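Old Dell tower, strip for parts or get it going?
Posted by burgi_k, 22nd May

Got a Dell desktop tower from a clearout at work, free. Side's off, on its side on the bench. No processor in it, socket lever is up. Memory slots are fine as far as I can see, power supply still in, some sort of graphics card too. Want it as a box for the kids' homework and maybe storing photos. Worth spending on or do I strip it? Budget is 60 quid, tops.
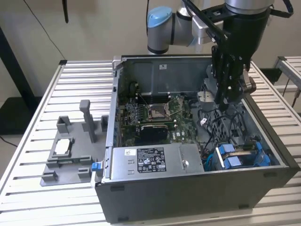

Side off, socket empty.

Will add more pics if anyone needs them. Don't know the exact model, label on the outside is gone.

- Burgi Koller

kovden13
Strip it. Empty socket = somebody already had the good bit out. Check the pins before you buy ANYTHING, if one's bent you've spent your money on a doorstop. PSU is worth keeping, drive carriers sell as well, people lose them all the time.

ernovida
Disagree. Secondhand processor for one of these is 10 quid if you're patient. I did one in December, same sort of case, been on every day since. Needs a cooler though, does it have one?? And thermal paste, don't reuse old crust.

kovden13
"Every day since" ok but you knew what board you had. OP doesn't.

burgi_k
No cooler for the processor in the box of bits they gave me. Could ask at work but the rest probaly went in the skip.

Model number should be on the board somewhere, will look with a torch tonight. Haven't dared touch the socket.

ljungberg_pc
Don't. Lever up is fine, just leave it alone and keep your sleeves out of there. Phone torch at a low angle, look across the pins, any that catch the light differently are bent. Takes 10 mins.

What's the drive situation? If it's going to be for photos I'd care about that more than the processor tbh.

burgi_k
Right, drives. Got a bit further in. 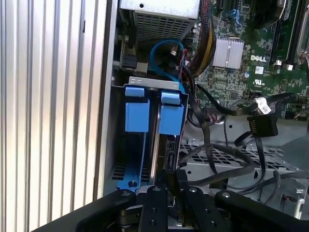 Storage is what I'm stuck on, I've got two old drives in a drawer (one was the Hultix nas, may be dying) and more than 3000 photos on a laptop that's nearly full. Would rather not lose them. Two blue carriers clipped in the cage so at least I've not got to hunt for those, and there's a blue SATA cable looping down towards it. Do I need another cable or do they come in twos?

ernovida
One cable per drive. They're cheap, get one with a bent end, there's never enough room round there. Power is the other thing, see how many spare SATA power plugs the PSU has before ordering.

And pls do not put the only copy of your photos on a drive you think is dying.

ljungberg_pc
^ this. New drive for the photos, old one for messing about. Copy on something else as well.

kovden13
So that's processor, cooler, paste, cable, new drive, and memory if those slots turn out empty. For 60. Still say strip it. You can get a whole working one for that.

ernovida
He's got it free and it's something to do with the kids, not everythings about resale.

burgi_k
She, but yes. Eldest wants to build it, that's half the point.

Will do the pins first then. If they're bent I'll strip it and kovden13 can have the carriers.

kovden13
Deal. Sorry, she. What do you want for postage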